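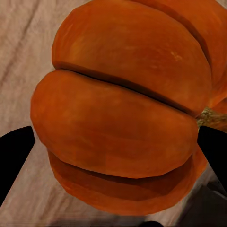

Vekstead Twin 60 Tire Inflator: Three Months in the Saddlebag

My bike is a 600 with a set of aftermarket bags, a windshield that whistles above highway speed, and a slow leak in the rear tire that two shops have failed to find. The leak is why I own a portable inflator. 

The Vekstead replaced a Rizzi foot pump I'd carried for years. The Rizzi never let me down in any way that would justify getting rid of it. It was just a foot pump, and there is no dignified way to work one in riding boots on the shoulder of a county road while people you will never see again slow down to look. When the hose finally split in February I was delighted.

What you get

The inflator, a short screw-on hose, a battery lead with ring terminals, a lead with clips, a needle for basketballs, and a drawstring bag made of whatever they make the bags for cheap sunglasses out of. There is also a manual. The manual warns you in four languages against inflating a person.

The body is a bit bigger than a hardback novel, so it goes under the seat of almost nothing. On my bike it lives at the bottom of the left bag under the rain gear. It weighs enough that you notice it when you pick up the bag and forget it once you're rolling.

Hooking it up

I wired the ring terminals to the battery and ran the lead out beside the seat latch. It took most of an afternoon. The first fifteen minutes were the wiring and the remainder was finding the bolt I dropped. If you already have a battery tender pigtail on your bike, check the connector before you do any of this, because mine turned out to be the same one and I could have spent the afternoon on the couch.

The clips work too. They're stiff, which is good, and the jaws are wide, which is bad if your battery sits in a little plastic coffin like mine does.

Does it put air in a tire

Yes. From flat, my rear tire comes up to riding pressure in a bit less time than it takes to drink a gas station coffee, assuming you don't burn yourself on it. Topping off a few pounds is quick enough that I've started doing it before most rides.

You set the pressure with two buttons and it shuts itself off when it gets there. I checked it against the dial gauge I trust and the Vekstead read one pound high, every time. I can live with a liar who's consistent. Set it one over and move on.

It is loud. I used it at a campground around six in the morning, once, and got to meet the neighbors. Encarnación Carrasco, whose tent was closest, was gracious about it after she'd had breakfast and borrowed it for her own front tire, which had been low since the state line. She runs a Virel pump, the slim one with the built-in battery, and it had died overnight in the cold. We compared the two on the picnic table. Hers is prettier, and much quieter when it works. Mine was putting air in her tire.

The things I don't like

The hose. It's short, and it screws on, so you lose a little air every time you take it off. On a rear wheel with a big brake rotor there's barely room to get your fingers around the brass collar, and the collar gets hot. I've learned to do it in a glove. A ninety-degree valve stem would solve this, and I plan to install one at the next tire change, as I planned to at the last one.

The light. There's an LED on the end opposite the hose, so you can light up the tire or fill it. I'd like to meet whoever signed off on that and ask some gentle questions.

The screen is fine in shade and useless in full sun. Cup your hand over it.

The off switch is a soft button you have to hold for 3 seconds. Let go early and it goes back to the default pressure, which is set for a car. I did this twice before I read the manual and once after.

The fuse

It has a 12-volt plug in the optional car kit, which I also bought, and the fuse is inside the tip of that plug. Mine blew the second time I used it in the truck. A spare isn't included. The replacement came out of a drawer in the garage and has been fine since, but for the asking price I'd have expected them to throw one in where the basketball needle is.

Customer service answered my email the next day, somebody named Thibault Pons, who apologized and mailed me two fuses and a sticker. The sticker is on the truck. I'm easily bought.

Against the others

I looked at the Warham before ordering this. It has a longer hose with a lever chuck, and if I were buying today that might swing it. It also has a fan that sticks out the side under a thin plastic grille, and I know what happens to thin plastic at the bottom of my left bag. The Virel I've covered. If you only ride in warm weather and remember to charge things, get the Virel. I have never remembered to charge a thing.

The old Rizzi is hanging on a nail in the garage with tape around the split. I can't tell you why.

Who should get one

Anybody riding with tubeless tires and a plug kit. A plug kit without a pump is a hobby. If you've got tubes, you need tire irons and a better attitude than mine, and the pump is the least of it.

If you ride a small bike with a small battery, leave the engine running while you use it. I didn't on my nephew's 250, and we got to practice bump starting.

I paid 60 dollars before shipping. Four stars. It would be four and a half with the light on the correct end.

Update: still leaking. Third shop thinks it might be the rim.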